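Sorting the Snack Cupboard: Our Packing Project
Last updated: September
4 comments · 9 shares

Our group picked snack packing because all of us had opened a multipack at some point and found the crisps at the bottom crushed to dust. We wanted to know whether the way bags go into a box makes any difference, and whether an ordinary open plastic bin would do the job as well as the divided trays that shops use. It sounds like a small question, but we ended up talking about it at lunch for weeks!

Our tutor, Graça Louro, let us use the long work table at the back of the Meireles room and told us to write everything down, even the bits that went badly. So we have.

What we used

We started with two containers. One was a divided tray from Tinelar, with a slot for each bag. The other was a plain bin with no dividers at all. For the filling we used bags of crisps and puffed corn from the corner shop, in different sizes, plus one outer wrapper from a multipack that we kept for the last part of the project. Over the whole project we placed 531 bags, counting the same bag again each time it was packed. Some of them looked very tired by the end.

How we packed

We tried the flat method first, laying bags on their backs in layers. It is quick and it feels tidy, but the top layer slides about whenever the bin is moved, and the bottom layer takes all the weight. Then we tried standing the bags up on their short edge like books on a shelf, and this was much more fun to get right. The first two or three always want to flop over. Once there is a full row they hold each other up, and you can tip the bin quite a long way before anything shifts.

The best tip we found was to hold each bag by its top seam and lower it in with a bottom corner leading. The air inside moves up as the bag settles, and the corner finds the gap by itself. If you grab a bag round the middle you squash the part you are trying to protect. 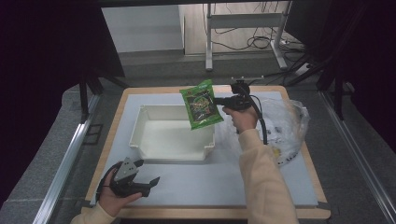
Why lift a bag by the top edge when the middle is easier to grab?
The seam is flat and has no food behind it, so pinching there puts no pressure on the contents.

We scored each packing run by opening four of the bags afterwards, tipping them on to a white plate and weighing the pieces smaller than a thumbnail. The upright rows did best in both containers. The flat layers did worst in the plain bin, and the divided tray came out in the middle when bags were laid flat across the slots (we know that isn't how it is meant to be used, but plenty of people do it).

Emptying the bin was the part we had forgotten to plan for. Upright bags come out one at a time without disturbing the neighbours, while with flat layers you end up digging. Our Tondine kitchen scales also gave up after 80 weighings and we had to borrow the Zikel ones from the food tech cupboard, so the last results are in a separate table in our folder.

What we would change

We would like to try a narrower bin, where the rows can't spread. We would also weigh the bags before packing as well as after, to catch any that were already broken when we bought them. And we'd love to test tins and packets together, like a real food parcel, because that is where the crushing must be worst.

The crisps from the opened bags were eaten by the group. The puffed corn is still going if anyone wants some.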